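Intro to Plumbing and Electrical, Unit 2 handout
Employer gifts, tool funds and how your apprenticeship gets paid for
Instructor: Endang Oei

Bring this back next class, we mark it up together. Reading first, then the worksheet.

Where shop money comes from. Tuition covers part. State grant covers part. Rest is employers: cash, pipe, wire, old panels, sometimes a person's time. Supply houses give too. They want you to know their counter before you're licensed, nothing wrong with that, just know it.

Cash gift vs. in-kind gift. Cash goes to the school foundation and gets a purpose written on it (bursary, equipment, general). In-kind goes straight to the shop but has to be logged with a value. Copper fittings from Siregar = in-kind. The Clerkon bursary = cash, restricted, plumbing only.
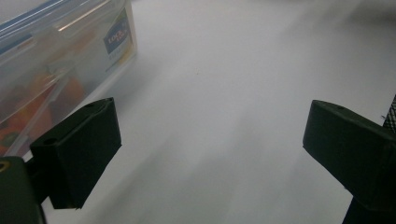 4 min read

Restricted means restricted. If the letter says first-year electrical, we cant spend it on second-years, even if theres money left in October. Ask before you assume.

Bursaries. Up to $300 per student, one per term. You need:
- proof of registration
- letter from your sponsor, signed
- hours log, 120 hours minimum
- half a page on why you picked the trade (half a page, not three)

No sponsor yet? Skutum takes first-years without one, see the board outside the shop. Lolov only takes people who have finished the safety module, so do that first.

Tool loans are seperate from bursaries. $200 deposit, back when the tools come back clean. Lost tool, you pay the shelf price. Dont lend to the next bench.

Terms to know for the quiz: sponsor, indenture, restricted gift, in-kind, journeyperson ratio, hours log.

For next time: read your own indenture agreement, all of it. Underline who pays for your code book. Lots of you wont find it on the first page.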